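Wullari Book Stand and Reading Rest

For reading groups, author evenings, bookshops and anyone with a fat paperback on the go

If you have ever tried to read aloud from a thick novel while holding a microphone, a glass of water and your own notes, you will see right away why we're so fond of the Wullari. It holds a book open at the page you want, at an angle you can read from, and it lets you turn pages without a wrestling match. We started stocking it for the people who run readings in bookstores and libraries, and then our home readers found it and wouldn't let go of it (we can't blame them!).

What it does

The Wullari has a slanted back, a shallow ledge for the book to sit on, and two page arms that swing in from the sides. The arms are sprung softly enough for an old mass-market paperback and firmly enough for a new hardcover that wants to snap shut on chapter one. When you get to the end of a page, you lift the corner, slide it out from under the arm and carry on. After a chapter or so you stop thinking about it.

The back tilts to nine positions. The lowest ones are lovely for reading at a kitchen table, and the steepest are meant for standing at a lectern, where you want to look up at the room and find your line again quickly. The click between positions is quiet, so you can change the tilt in the middle of an event without everyone in the front row turning to look.

It folds flat, too. Folded, it's nearly 2 inches thick, so it slips into a tote bag next to the books you're bringing along to sell or swap.

Choosing a finish

There are two finishes, Ranasetti and Halvorsen. Ranasetti is a warm reddish stain that looks wonderful in lamplight, and it's the one most shops pick for their front table. Halvorsen is pale and matte, and it shows fewer fingerprints. Both are beech underneath and both work in just the same way, so go with the one that suits your room.
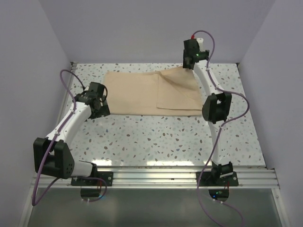
Plain tan cloth on a speckled tabletop.

Which books fit

Nearly everything on an ordinary fiction shelf will sit happily on the ledge. We've used it with slim poetry pamphlets, translated crime novels, big family sagas, a heavily thumbed book of fairy tales and a great many advance reading copies. Poetry pamphlets like a piece of card behind them to keep them from bowing. Very large art books and atlases are too much for it, and for those we'd point you to the Skakcombe, its wider cousin, which has a deeper ledge and a heavier base.

Loose pages work better than you might think. If you're reading from a manuscript, put the sheets on a thin clipboard, set the clipboard on the ledge and swing the arms out of the way. Translators who read the original and the English side by side often take a pair of stands and set them close together — it makes a bilingual evening so much easier to follow from the stage!

Using it at an event

Set the tilt before people arrive, and have your reader try it with the real book they'll be using. Stage light can bounce off coated paper at the steeper settings, and dropping the back by one click usually sorts it out. If your reader likes to mark passages with sticky notes, put them along the top edge of the page so the arms don't catch.

For a panel, one stand per speaker is ideal. A shared one gets passed along the table and loses everyone's place, and we've seen some very good passages skipped that way.

Care

Wipe it with a dry or slightly damp cloth. Please keep furniture polish off the page arms, as it can transfer to paper. The hinge needs nothing at all in normal use. If it ever feels stiff, rub a little plain candle wax on the pin and fold the stand back and forth a few times.

In the box

One Wullari stand, page arms already fitted
A cotton drawstring bag
A spare pair of soft arm tips
A fold-out card with the tilt settings

Details

Width, open: 21 inches with the page arms fully out
Tilt: 9 positions
Material: beech, with steel page arms
Finishes: Ranasetti (reddish), Halvorsen (pale)
Assembly: none

Ordering for a shop or library

We're always happy to put together mixed orders, with both finishes in one carton if you like. Let us know when your event is and we'll tell you whether we can get the stands to you in time. Orders that reach us by noon on Tuesday go out in that week's shipment. Spare arm tips and drawstring bags can be added to any order, and the Skakcombe can travel in the same carton.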